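How to split a big function in small steps

In our team we maintain a billing program called Strebel. It has one function which had grown to 766 lines, and every person who opened it closed it again quickly. Last October I was asked to make it smaller without stopping the normal work. I write down the steps I used, so that you can try them on your own code.

Before you start

You need a version control system and a way to run the program with known input. You do not need perfect tests. We had 2 tests for this function, and both only checked that it did not crash.

Step 1: Record what the function does today

Collect real inputs and save the output for each one. I took 2000 old invoices, removed the customer names, and wrote the results to text files. Do not correct anything at this moment, even if you see a wrong result. Write the wrong result in a list and continue.

Step 2: Make a script which compares

The script runs all inputs again and shows the differences between old and new output. It should be fast, otherwise you will stop using it. Mine needs 20 seconds. If the output contains the current time, replace it with a fixed value first. I forgot this and lost a morning.

Step 3: Mark the sections

Read the function from top to bottom and put an empty line and a short comment where the subject changes. For example: "read the customer", "compute the discount", "round the total". Commit this alone. My colleague Rupert Egger likes to review such commits, they take him one minute.

Step 4: Take out one section

Choose a section which uses few variables from outside. Move it to a new function and pass the variables as parameters. If you need more than five parameters, put the code back and choose another section – this one is not ready yet. Run the compare script, then commit.

Step 5: Give it a name

The comment from step 3 is often a good first name. Ask somebody who did not write the code what the name means to them. Flurina Hubmann told me that "prepareData" could be anything, and she was right. It is now "loadOpenItems".

Step 6: Repeat, but not the whole day

I did one or two sections before lunch and then went back to my other tasks. Merge to the main branch every day. A branch which lives for three weeks will give you conflicts, and these cost more than the refactoring.

Step 7: Look at the list of wrong results

Now you can fix the errors from step 1, each one in its own commit. Update the saved output in the same commit.
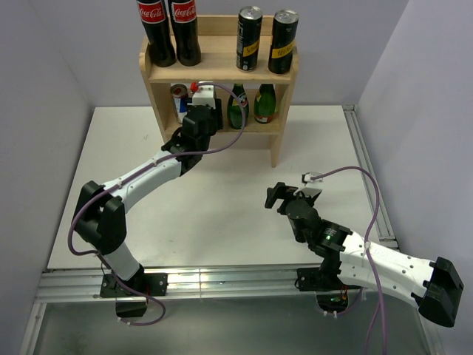
Cola bottles and black cans on the upper shelf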